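4.2 Dust entry in enclosed utility vehicle cabs

Makers of aftermarket cab kits tend to claim that a full enclosure keeps dust away from the driver. We found few published tests behind the claim, and those we did find were run with the vehicle parked. Whitelaw's earlier work at Brellton is the exception, although his door seals were new and his track was damp.
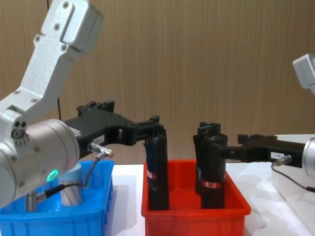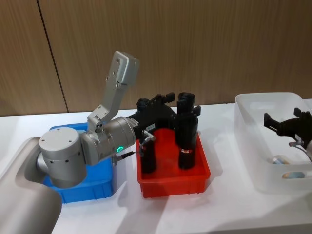 Figure 3. Arm with black parallel gripper, two views. A small green light is lit on the arm in both.

We fitted the Rinier soft cab and the Flesudico hard cab to the same side-by-side and drove each over the Gilchrist gravel loop in June. Each kit was run for 35 laps with the windshield vent shut, then again with it open. Dust was drawn through a filter at the driver's shoulder and weighed after every run.

With the vent shut, the hard cab let in less dust than the soft one, but the gap was smaller than the sales sheets suggest. Most of it went away once the zippers on the soft doors had been waxed. With the vent open, we could not tell the two kits apart. Perrin has argued that an open vent raises cab pressure and pushes dust out through the rear gaps. Our readings give no support to this, and the pressure data offered for it come from only 3 runs.

Wear may matter more than the choice of kit. After about 900 miles the lower door seals on both cabs had flattened, and dust at the shoulder rose by 70 percent in the soft cab. We would not read much into that figure – the hard cab was never run again after its seals wore, so there is nothing to set it against.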